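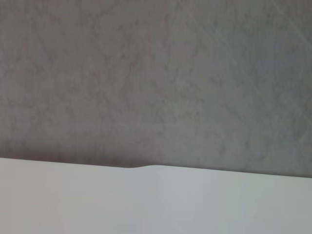

How long should you let pizza dough rest before you bake it?

Overnight in the fridge is the sweet spot for me, and two nights is even better if you can stand to wait.

I got asked this again last week by my neighbor Leidy Escobar, over the fence, and I gave her such a long answer that her coffee went cold. So I promised her I would write it all down, and then of course it took me until October to do it.

For years I made dough the way my mother did, which was in a hurry. Flour, water, a whole packet of yeast, an hour on top of the warm dryer, and into the oven it went. We loved it! I still love it, on a night when everybody is hungry and cross. But it always tasted a little like the yeast packet, and it sat in your stomach like a brick until bedtime.

Then a friend from choir brought over a dough she had mixed two days before, and I remember standing at the stove chewing on a bare piece of crust — no sauce, no cheese — and feeling a bit cheated that I had gone so long without it. It had big crackly bubbles and a flavor almost like good sourdough. She wouldn't take any credit. "I just forgot about it," she said.

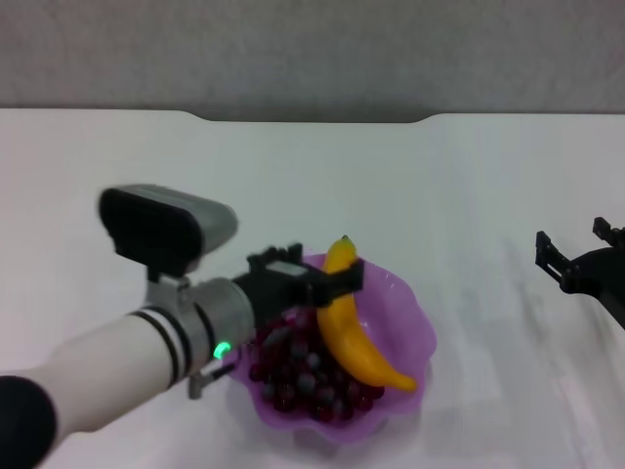

*Posted by Orysia Sirko in Bread & Dough | 9 comments*

So, what I do now. I mix the dough in the evening after the dishes are done. Cool water from the tap, good flour (I buy Caputo when the Italian grocery has it, and whatever is on the shelf when they don't), salt, and a very small pinch of yeast. I mean small. It will look like you made a mistake. Stir it until there are no dry bits, cover it, and go watch your show. When the show is over, wet your hands and fold the dough over itself a few times, and then put it in the fridge and go to bed.

The next afternoon I take it out, cut it into balls, and leave them on the counter under a damp towel until they're soft and puffy. In my kitchen that takes 2 hours or a little more in summer, and longer once the weather turns. Cold dough fights you. It springs back and tears and you end up saying things in front of the grandchildren. If yours is doing that, walk away and let it sit a while longer.

Leidy wanted to know if you can leave it too long, and you sure can. I once found a batch behind the pickles that had been in there 12 days. It was gray and soupy and smelled like nail polish, and I let my husband talk me into baking it anyway — he ate one slice, to be loyal, and we had eggs.

Next time I want to get into ovens, and whether a pizza stone is worth the cupboard space. I have opinions. In the meantime, if you do your dough differently, please leave me a note in the comments, I read every one of them, even when I'm slow to write back.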